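Forum > House & Home > Floors, Walls & Ceilings

Lifting old patterned flooring -- worth paying someone?

Plunholm42 wrote:
We've had a quote from a firm called Drerar to take up the old hall floor and put down something plain. £202 just for the lifting, before they've laid a thing. They say the pattern has "dated the house". Has it? I thought patterned floors were back in. Not convinced by any of it.
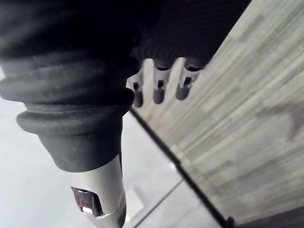 Hullel wrote:
Dated the house, my foot. They say that to everyone, then sell you grey. My mum had the same speech in October and now her hall looks like a dentist's. What I'd want to know is what's underneath, and they never look until you've paid. Black rubber is what I'd worry about, that ribbed stuff in stacked rings like the boot in the photo, because if you've got anything like it as backing or matting down there it marks whatever goes on top. Ask them in writing who pays if the new floor stains. I bet they go quiet.

Chutima Rojanasak wrote:
Bit harsh. £202 isn't mad for a hall if they take the rubbish away. Do they?

Plunholm42 wrote:
"Disposal by arrangement", it says. So no. And the hall is only around 21 feet long.

Hullel wrote:
There you go then. By arrangement means another bill.

Chutima Rojanasak wrote:
Or it means you ring them and ask. I still think a busy pattern in a narrow hall makes it look smaller, whoever is selling. 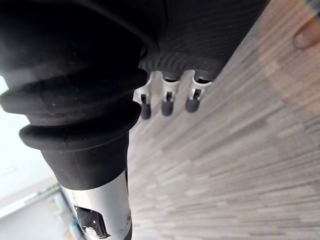 Pornthip Kaewmanee disagrees with both of you, for what it's worth. Pattern hides mud and plain shows every footprint. I went plain 2 years ago and I've been mopping ever since. Give it a proper scrub and live with it until winter -- if you still hate it, get a second quote from Wattanapong, who at least came out and measured mine.

Plunholm42 wrote:
Scrubbing costs me nothing, so I'll try that. Still don't see how a floor can date a house that was old to begin with.

Recent topics
Creaking stairs, tried talc
Is underfloor heating a con?
Grout gone brown after cleaning
Skirting boards: glue or nails

Contact us | Forum rules | Back to top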